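Abro hilo sobre las mesas de embalar, que llevo todo el mes de septiembre preparando cajas para los pedidos de la tienda y algo habré aprendido, digo yo. Es largo, poneos cómodos 🧵

Va de frascos, de cajas de cartón y de dónde se apoya cada cosa. 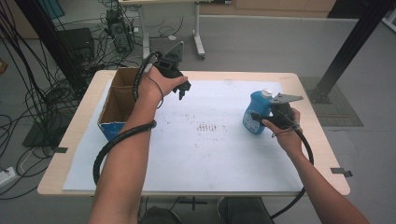 Lo primero que le digo a todo el que me pregunta: la superficie. Yo embalé durante años directamente sobre la madera y la tenía hecha una pena, con marcas de cúter, restos de cinta y un cerco que no sale ni rezando. Poned una plancha blanca de cartón pluma encima y ya veréis qué descanso.

Se mancha, claro que se mancha. A las pocas semanas tiene roces grises por todas partes y alguna raya que no sabes de dónde ha salido (en mi casa, casi siempre de mi rotulador). Me da igual. Cuando se pone fea le doy la vuelta, y cuando está fea por los dos lados compro otra.

Además sobre blanco se ve todo. Un tapón mal cerrado, una gotita, una etiqueta que se levanta por la esquina. Sobre madera clara yo no veía ni la mitad, y eso que tengo las gafas nuevas.

Lo segundo, la caja siempre en el mismo lado. Yo la pongo a la izquierda, abierta del todo y con la boca hacia arriba, y los frascos me llegan por la derecha. Mi amigo Salvador Calado lo hace al revés porque es zurdo y le va de maravilla, así que probad y quedaos con lo que os salga sin pensar.

Lo que no funciona es cambiarla de sitio cada rato. Lo sé porque lo hice un lunes entero, con 32 pedidos pendientes, y acabé metiendo dos veces el mismo frasco en la lista y ninguna en la caja 🙈

Sobre los frascos de plástico, que es lo que más me preguntáis: los de cuerpo redondeado, tipo botella azul con tapón blanco, son muy agradecidos pero ruedan. Ruedan muchísimo! Dejadlos siempre de pie y cogedlos por el cuerpo, nunca por el tapón, que luego viene el disgusto.

Y dentro de la caja, de pie también, con la etiqueta mirando hacia vosotros. Así el que abre ve lo que hay sin tener que sacarlo todo - y si tenéis que repasar el pedido antes de cerrar, os lo agradecéis a vosotros mismos.

Para los huecos, papel arrugado. Estuve una temporada con las bolsitas de aire de Goltero y no tengo queja, pero me ocupaban medio cuarto y el papel lo guardo en un cajón. En las cajas pequeñas basta con una hoja bien apretada a cada lado.

Las cajas, por cierto, se las compro a Millik en paquetes de 30. Cartón marrón de toda la vida. Adelino Marinho me insistió mucho en unas más bonitas, con solapas de esas que encajan solas, y muy monas, pero tardaba el doble en montarlas.

Ah, y las pinzas en el borde de la mesa! Un par de pinzas pequeñas os resuelven un montón de cosas: sujetar el albarán, que no se mueva la plancha, colgar la bolsa de los recortes. Yo tenía un bote lleno en la cocina y mirad dónde han acabado.

Me decía alguien ayer que su mesa es demasiado pequeña para todo esto. La mía tampoco es grande, de verdad. Si caben la caja, un par de frascos y vuestros dos antebrazos, se puede trabajar perfectamente. La cinta y las tijeras que vivan en otro sitio, a mano pero fuera.

Mañana, si saco un ratito después de comer, os cuento cómo cierro las cajas con 3 tiras de cinta y cómo pego las etiquetas de envío sin que se arruguen. Id dejándome por aquí vuestras dudas, que las leo todas aunque tarde en contestar.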